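The Small Jobs at Larnlow

When the Larnlow office of Clellum, the insurance paperwork firm, switched on its new sorting software in January, there was cake, and a fair amount of worry to go with it. The program reads around 400 claim forms a day, which used to keep a whole row of desks busy until supper. Everyone I met could tell me where they had been sitting when it started.

Four months on, all 20 clerks are still here, and what they mostly wanted to talk about was the little stuff. Cunddale, the company that supplies the software, is now working on a robot for the chores left over once the forms are gone – the pens, the scrap paper, the tidying up that fills the corners of an office day and that people do without thinking.

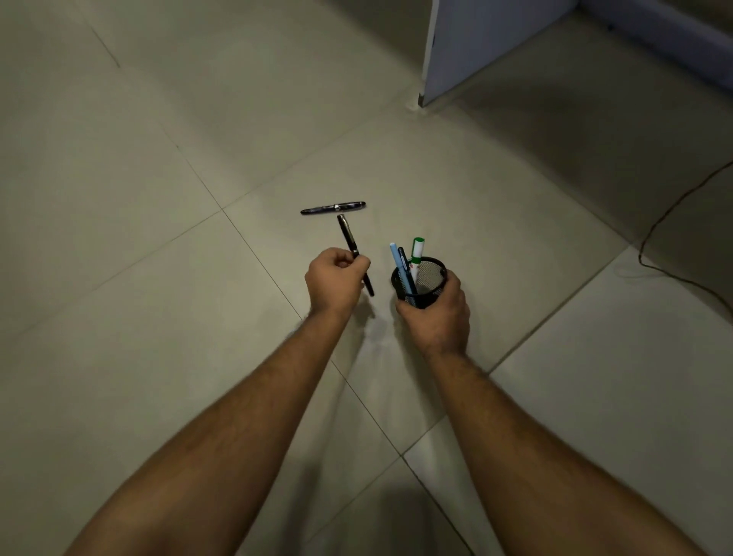
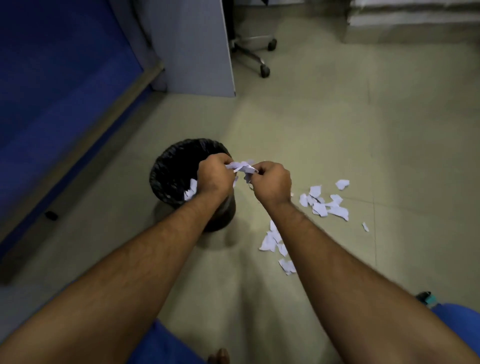
Office work by hand, at floor level.

I had expected the clerks to be glad to see the last of such jobs, and a few certainly are. But one woman told me she does her best thinking while she straightens her desk, and a man across the aisle said the forms had been his rest between difficult phone calls. Now it is one call after another, and he goes home with a sore throat. The firm has since added a second break in the afternoon, and that has helped more than anything else, although the coffee, I am sorry to report, is as weak as ever.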